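Appel à participants : collecte de démonstrations de rangement à domicile

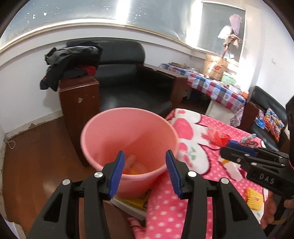

Le projet Skinow étudie comment un robot peut apprendre à ranger une pièce à partir de gestes humains enregistrés avec des pinces tenues à la main. Nos premiers essais, menés en mars sur 215 démonstrations, ont montré que la politique apprise échoue surtout dans les logements qu'elle n'a jamais vus. Nous cherchons donc 30 foyers à Haugland et dans les environs.

Chaque participant effectue 2 séances chez lui, avec ses propres objets. Il faut être majeur et pouvoir utiliser les deux mains sans gêne. Aucune connaissance en robotique n'est demandée. Indemnité : 50 euros par séance.

Candidatures jusqu'au 29/10/2021, auprès de Tyra Lundgren, laboratoire Illano. Responsable scientifique : Hjørdis Hovland.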